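Deepak Dhillon
Student robotics, final year project. Posts about tubes mostly

Aug 19, 2020

ok thread. people keep asking how the summer project is going so here's all of it in one go, typing on the bus so forgive the spelling 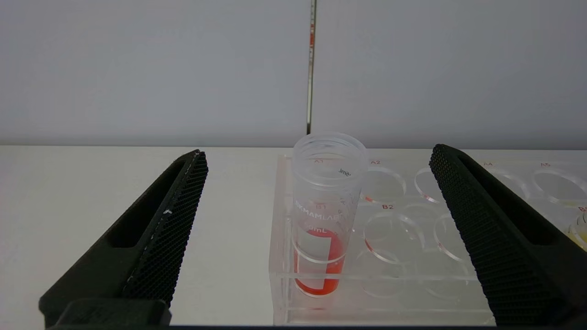

the job for our team: get an arm to pick a 50 mL tube out of a rack, carry it over to a second rack, put it down in the hole you asked for. By itself. No human nudging. That's stage one of the Giriretti challenge and it's the bit everybody said would be easy

team is two of us. me on the grasping side, Gonçalo Antunes on vision and anything with maths in it. We're called Heydari, don't ask, the form needed a name and the form was closing

first lesson, clear things are horrible. clear tube, clear rack, white table. The depth readings just go straight through or come back as rubbish. Gonçalo spent the whole first fortnight getting a point cloud that looked like spilt rice

so we stopped trying to find the whole tube. We look for the rim and the print. Printing is lovely, it's dark and it stays put. The rim is harder cos it looks a lot like a rack hole if you squint, and the network is always squinting

coloured liquid helps a lot more than I expected. plain water runs are much worse. Rules say the liquid can be any colour on the day so we can't lean on it, but for debugging I'm leaning on it as hard as I like

second lesson: grip force. Too soft and the tube twists in the pads when you lift. Too hard and the walls give a bit, and with no cap on you can guess where the contents want to go. I now own one pink trainer

yes we run uncapped. stage one is uncapped on purpose, they dock you for spilling. 15 points per spill which is mad when a clean place is only worth a bit more than that

pads: swapped the smooth ones for textured. night and day. should of done it in week one. Slip basically went away on dry tubes. On damp ones we still get a little rotation, doesn't matter for placing but it turns the print round to the wrong side and then vision sulks

third lesson and this is the one that cost us a week. The fingers are FAT. neighbouring tubes are a problem. If the next hole over is full you've got hardly any clearance coming down, so the angle you arrive at matters more than how good your grasp is

what we do now is check which neighbours are occupied, then rotate the wrist so the fingers come down through the emptiest side. Very dumb rule. Works. Gonçalo had a much cleverer planner and it lost to the dumb rule, he's being very brave about it

numbers, for those who like them. we logged 103 attempts on the current build. I'm not posting the success rate until I've been through the failures properly because I'm sure the script is marking some good ones as bad. and probably the other way round too

failures I've watched back so far, in the order they annoy me:
comes down a few mm off and knocks the rim
lifts fine, then catches the rack plate on the way out and drags the rack with it
goes for an empty hole with total confidence

the dragging one is fixed I think?? just a straight lift for longer before any sideways move. One line change. Took me an evening to find the line

rack is not fixed down btw. Rules again. I'd love to tape it. Everyone at Jitevstead would love to tape it. We asked, they said no tape

someone asked what we're running: it's the lab's arm, two finger gripper, little wrist camera, and Terkovari for the control stuff, which is the department's own package and has documentation written by somebody in a big hurry. If you're using it, read the example scripts and skip the manual

also asked: is there a sim. there is a sim. in the sim it never misses. I no longer speak to the sim

things still to do before the October round
- caps on (stage two, unscrewing, terrifed)
- racks part full at random
- lighting. we've only tested under the bright lights and the hall won't be like that
- write the actual report, it's currently a title and a bibliogrpahy

if any other teams are doing wrist camera only I'd really like to hear how you handle the last few cm, when the fingers take up so much of the view. we more or less go blind and trust the last good estimate. feels wrong, scores ok

no we're not sharing the code yet, it has swearing in it. after October

my stop. will add a video if the upload ever finishes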